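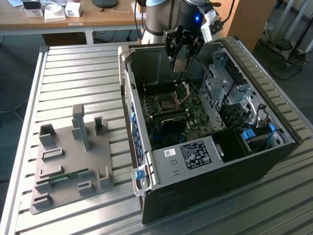
Zollora, on the build thread: Do the fixture plate before the arm. I set my travel limits first, bolted the plate down afterward, and had to redo every one of them.

The order below follows that advice. It differs from the September revision of this guide.

4. Fixture plate and tower placement

This section covers mounting the printed plate, placing the tower, and teaching the first memory module pick. Section 3 (arm base and emergency stop) must be complete.

4.1 Before you start

Shut down the tower, unplug the power cord, and hold the power button in for 16 seconds. Remove the side panel and store it away from the table.

CAUTION: Do not run the arm over a tower that is connected to wall power. The fingers can bridge contacts on the board.

CAUTION: An open CPU socket has exposed contacts. Keep the fingers out of the socket area during all jog moves.

4.2 Mounting the plate

1. Clear the table slots of chips and loose hardware.
2. Set the plate to the left of where the tower will lie, with the square post toward the far side of the table.
3. Fasten the plate with 2 slot nuts. Finger-tighten only.
4. Square the plate to the nearest table rib, then tighten fully.
5. Push on the post by hand. If the plate shifts, repeat step 4.

Note: Plates printed from the older Drasten files have tighter holders. File the slots until a module drops in under its own weight.

4.3 Placing the tower

1. Lay the tower on its side with the open side up.
2. Slide it back until the far edge of the case rests against the outer rail.
3. Confirm that the memory slots run parallel to the table ribs.
4. Route loose cables inside the case away from the slots. Tape them down if they spring back.

4.4 Teaching the pick

1. In Patwary, select the Zoseck profile and set speed to 60 mm/s.
2. Lay a scrap module across the lower part of the plate. Do not use a working module for teaching.
3. Jog the gripper above the module and lower it until the fingers are level with the board edges.
4. Close the gripper at the lowest force setting. Save the point as PICK_A.
5. Raise the arm straight up until it clears the post and the drive cage. Save the point as CLEAR_A.
6. Run the pair 2 times with a hand on the emergency stop.

If the module tilts on the lift, reteach PICK_A closer to the middle of the board. Do not raise the grip force to correct a tilt.

Insertion into the memory slot is covered in section 5.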